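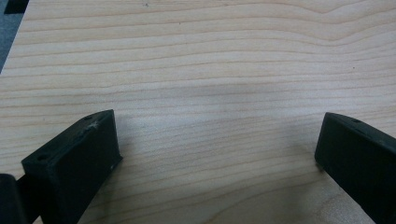
Call for Participants: The Kelatach Stories

Has a stranger ever gone out of their way for you? Have you ever cooked for a neighbor you barely knew, sat with someone in a waiting room, or pushed a car out of a ditch in your good shoes? We'd love to hear from you.

Wendska is a small website that publishes true stories about everyday kindness. We are looking for 25 people to take part in a new series called The Kelatach Stories, named after the ferry that used to run between Burkell and the far shore of the lake. People in town still talk about that boat. If you missed the last crossing, someone on the dock would usually offer you a couch, and more than one long friendship started that way. We wanted a series that felt a bit like that dock.

Posted January 2021. Applications are read as they come in, and we will keep the call open until all the places are filled.

What the series is about

We already run a lot of short news items on Wendska, the kind you read over breakfast and pass along to your sister. They are fun to put together and we are not going to stop! But a short item usually ends at the good deed itself. A bus driver waits for a passenger, a cashier covers a bill, everybody smiles, and the story is over in a few paragraphs.

With this series we want to stay longer. What was going on in your life that week? Did you ever see the person again? Did it change how you treat other people, or did it just make one bad afternoon easier to get through? Both answers are fine with us. A story doesn't need a big lesson at the end, and some of our favorites from past years have no lesson in them at all.

The piece our readers wrote to us about most came from a woman whose upstairs neighbor carried her groceries up for an entire winter and never once made conversation. We got 304 emails and letters about that one. Plenty of them were from people who had a quiet neighbor of their own and had been meaning to say thanks.

Who we are looking for

Anyone aged 18 or over who has a true story about kindness between people who were strangers, or close to it. You can be the one who helped or the one who was helped. You can also be somebody who saw it happen, as long as you were there and can put us in touch with at least one of the people involved.

You do not need to be a writer. You don't need to be comfortable in front of a group either, and you certainly don't need to have done anything heroic. If you've read this far and thought "well, mine is only a small thing," please send it anyway. Small things are most of what we print.

We would especially like to hear from:

People who work nights, early mornings or on the road
People who moved to a new town or country and got help settling in
Teenagers' parents, coaches and school bus drivers
Anyone who received help years ago and has never had the chance to tell the story
People who live outside the big cities

The events can have happened anywhere and at any time. Our oldest contributor so far was remembering something from 62 years earlier, and she could still tell us what kind of sandwich she had been given (egg, on rye, a little too much pepper).

What taking part involves

There are 3 steps, and you can stop at any point before publication without giving us a reason.

First, a phone or video call with one of our editors. It usually lasts about an hour. We will ask you to tell the story in your own way and then go back over the parts we want to know more about. If you would like a friend or family member on the call with you, that's no problem at all.

Second, the writing. You can write your own draft and have an editor help you with it, or you can ask us to write it from the recording of your call. Most people choose the second option, although we have had some wonderful drafts from people who swore they couldn't write a birthday card. Finished stories tend to be a few pages long.

Third, the check. We send you the full text before anything goes online. You can correct facts, take out details, change names or ask for a section to be rewritten. Nothing is published until you have told us in writing that you are happy with it. We also contact the other people in the story where we can find them, and they get the same chance to have names and private details removed.

After that your story goes up on Wendska. The whole series will also be collected in a printed book, which Georgiev, the print shop on the Burkell waterfront, will be making for us in August. They have printed our yearly calendar for a long time and they do lovely work – thick paper, sewn bindings, the lot.

What you will get

Every participant receives a flat fee, paid by check or bank transfer once the story is approved. The amount is the same for everyone, whether you write the draft yourself or talk it through with us, and we will tell you what it is in our first reply so that you can decide with all the facts in hand. You will also get two copies of the book, one to keep and one to give away. If the other person in your story agrees to be included, they get copies too.

You keep the rights to your own story. We ask for permission to publish it on the site and in the book, and if anyone ever wants to use it somewhere else, we will come back to you first.

A few things we can't take

We can't use stories that you heard secondhand, however good they are. We also don't run pieces that promote a business, a fundraiser or someone running for office. Stories about pets are welcome as long as there are people in them doing something for each other (we do get a lot of dogs, and we like the dogs).

Please don't send stories that would embarrass the person who was helped. If someone was going through a hard time with money, health or family, we need to know that they are comfortable having it told. When we aren't sure, we leave it out.

How to apply

Use the contact form on the Wendska site and choose "Kelatach Stories" from the menu. Tell us:

Your name and the best way to reach you
Where and when it happened, as near as you can remember
What happened, in a paragraph or so
Whether you were the helper, the person helped or a witness
Whether you are still in touch with anyone else who was there

There's no need to polish it. Spelling doesn't matter, and you can apply in any language you like – if we can't read it ourselves, we will find somebody who can. If typing is hard for you, leave a message on the office phone and we will call you back and fill in the form together.

Please do not send original letters or photographs at this stage. If we go ahead with your story, we will arrange for copies to be made and returned to you safely.

We answer every application, usually within a couple of weeks. If we can't find room for your story in this series, we may ask whether you would like it to run as a shorter item on the site, and you are free to say no.

Questions about the fee, privacy or the book can go through the same form. Pick "General" from the menu and put Kelatach in the first line so that it reaches the right desk.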